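**Cloth task: pads keep slipping, 5 weeks to Jorinham**

**munro_club_kit** · Wednesday, November 15, 2023

ok so we're the Munro after school team, doing the garment task at Jorinham this year. Handheld grippers for collecting, then same fingers on the arm. Thin stuff fine. T shirts fine. Anything thick and it slides out on the lift. Tried squeezing harder, no. Ideas?? Budget is basically nothing

**tidewrack**

what are the pads faced with

**munro_club_kit**

foam strip from the October order, glued on. Lolix pads under it

**tidewrack**

there's your problem. foam shears. go silicone

**bolt_bucket9**

disagree, we ran foam all last season at Listenbridge and it was fine on fleece. Its the approach. Kids go for the flat part of the cloth and get one layer of fuzz. Come in on a fold, close late

**tidewrack**

fine until it tears. then you're gripping with bare pad on one side and foam on the other

**bolt_bucket9**

so replace it?? strip costs nothing. silicone drags on the cloth going in and pushes the fold away before you close. we logged 103 tries with it and went back

**munro_club_kit**

how many demos did you have total btw. we have 200 and I was feeling good about that

**bolt_bucket9**

2093 by the end. but half were bad tbh, same shirt same table. mix it up early

**munro_club_kit**

oof. ok

went back in after school with the gray one, heavy sweatshirt type stuff, the one that gives us the most greif

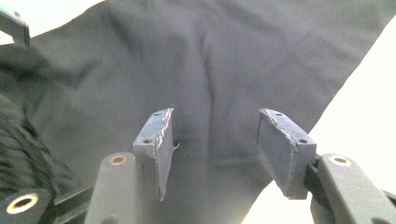 going for the fold like bolt said, pads wide open then close slow. Foam is pretty chewed along the edges so tidewrack has a point too. Two of the kids want to glue new strip on tonight, I said wait, one change at a time or we wont know what did it

**tidewrack**

yeah thats ragged. swap before you record anything else or the whole set is junk

**bolt_bucket9**

not junk. just note which runs had old strip. and trim the loose threads at least

**munro_club_kit**

will do a batch on old foam with the fold approach, then new foam, then maybe silicone if someone has a scrap to mail us

**tidewrack**

dm me, got offcuts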